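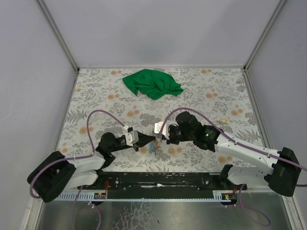

Trirkex ouvre la commande groupée aux restaurants de Jirnolport

La plateforme de commande de repas Trirkex a annoncé le vendredi 26 août 2022 l'arrivée de la commande groupée dans son application. La fonction permet à plusieurs personnes de composer un même panier depuis leur propre téléphone et de régler chacune leur part. Elle est disponible dès maintenant à Jirnolport, où 80 restaurants l'ont activée.

Le principe est simple. Un premier client choisit l'établissement, fixe une heure limite et envoie un lien à ses collègues ou à ses amis. Chacun ajoute ses plats, indique ses allergies s'il en a et paie avec la carte de son choix. À l'heure dite, la commande part en cuisine sous la forme d'un seul ticket, avec le prénom de chaque convive en face de son plat.

Le service repose sur Pai, un logiciel de gestion de commandes édité par Skinommont et déjà présent dans 400 cuisines de la région. Les deux entreprises travaillaient ensemble depuis le mois de mai sur une version d'essai réservée aux bureaux du centre-ville. Cette phase a donné lieu à 3000 commandes.

« Les restaurateurs nous demandaient surtout de ne pas avoir à ressaisir les plats à la main », indique Zoia Karpenko, directrice des partenariats chez Trirkex. Les établissements équipés de Pai n'ont pas de matériel à installer : la fonction s'active dans les réglages, à la rubrique Canaux de vente.

Côté tarifs, Trirkex prélève 2 euros de frais de service par panier groupé, répartis entre les participants. La livraison reste facturée au prix habituel et le retrait sur place est gratuit. La commission versée par les restaurants ne change pas.

Sekar Pangaribuan, responsable produit chez Skinommont, précise que les titres-restaurant dématérialisés ne sont pas encore acceptés pour ce type de commande. Leur prise en charge est à l'étude, sans date annoncée. Il faut en outre disposer de la dernière version de l'application, sur iOS comme sur Android. Les commandes groupées ne peuvent pas encore être passées depuis le site web.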